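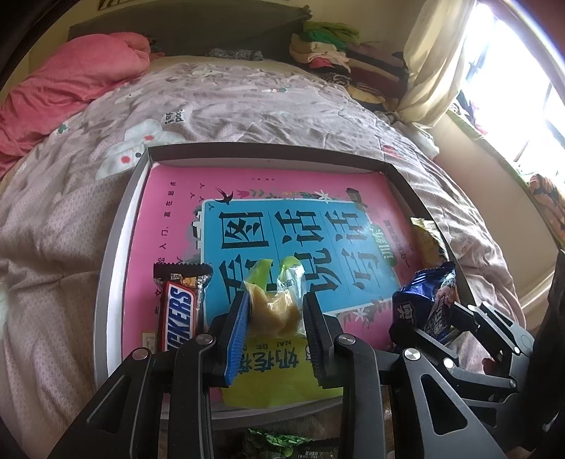 Detum Bed Tray, gray
Home > Bedroom > Trays and small storage

Brand: Guvetti
Sold by: Baptista Home, Bristmont
Availability: in stock
Page updated: 26/11/2025

About this product

The Detum is a simple rectangular tray for keeping small things together on the bed. In many homes the bed is also the place where a child reads, where the snacks are opened and where the clean clothes wait to be put away. With a tray on the comforter, the book and the candy have their own place and you don't need to look for them under the blanket.

We sell the Detum since October and most of our customers use it for a child's reading time. A picture book or a workbook goes in flat, and there is space at the sides for a candy bar and several small snack packages. Other customers keep in it the remote control, the glasses and the phone charger. It is also good for a guest room, with a towel and a bottle of water.

The color is gray, quite neutral. It looks well with a dark headboard and also with light bedding, flowered or plain.

Details

Model: Detum
Color: gray
Shape: rectangular
Length: 52 cm
Maximum load: 3 kg
Use: indoor, on bed, sofa, rug or table
Assembly: none
Pieces in the package: one tray

Please measure your shelf before ordering if you want to store the tray there. The length is given from outer edge to outer edge, so the space inside is a little smaller.

How to use it

Make the comforter smooth before you put the tray down. On a thick quilt it may lean to one side when somebody sits near it – in this case move it to the middle of the bed or closer to the pillows, where there is less movement.

Put the largest thing in first. Usually this is the book. After that place the snacks along the sides with the name upward, and the child can choose without taking everything out. Tall packages can stand against the edge, but they fall easily when the bed is moving, and we prefer to lay them down.
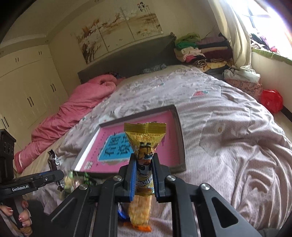
Closed packages are the best choice for the bed. For crumbly food we advise to open it at the table, or to use a small bowl with a lid. Empty wrappers can stay in the tray until the end of the reading and then go to the garbage all together.

The Detum is not made for hot dishes, soup or open drinks. It has no legs and it doesn't stand over the knees like a breakfast table. If you are looking for this type, please see our page "Breakfast in bed".

When you change the bedding, you can use the tray also to collect the small things that are lying on the bed. Carry it away with both hands, put it on the dresser, and bring it back when the bed is made.

Cleaning

Take everything out and shake the crumbs over the sink. Wipe the tray with a soft damp cloth and a drop of dish soap, then dry it. Chocolate should be removed while it is still fresh. Do not put the tray in the dishwasher and do not use rough sponges.

Delivery and returns

Delivery in Bristmont is free for orders over 50 dollars. Smaller orders can be picked up from our store without cost. Packing and sending takes about 3 working days, before holidays sometimes longer.

You can return the tray within 120 days if it is clean and in its original box. Please write the order number on the outside of the box. Books, snacks, bedding and pillows are not included in the price.

Questions from our customers

Does the tray have a lid?
No. Guvetti makes the Detum only as an open tray.

Can I put a big workbook inside?
Most of the usual school workbooks fit. For a very large album please compare with the length above, or bring the album to the store and try.

Is it suitable for a small child?
Yes, when an adult is near. The tray itself has no small parts, but the child should not sit or stand in it.

Can two trays be put one inside the other?
No, they have the same size. They can be placed one on top of the other when empty.

Is there another color?
At the moment only gray. We have asked Guvetti about a lighter one and we will add it to this page when it arrives.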